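7/18/19

I finally made it over to Sutville for the Grotano show, and I've been thinking about it ever since! It fills just 2 rooms, with 35 small prints and a long shelf of artist books you're allowed to handle – which I did, for most of the afternoon. My favorite was a fat little thing called Hailu, 80 pages of torn blue paper and hardly a word in it. I'd seen one spread from it back in February, in the Lukport catalog, and it looked so flat there that I nearly skipped the trip.

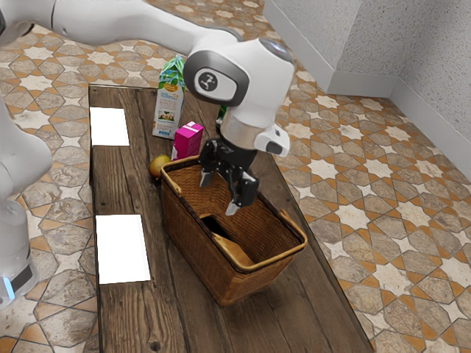 White arm, black gripper, basket.

The show is up for another 30 days, so I may go back and sit with the prints, which I rushed.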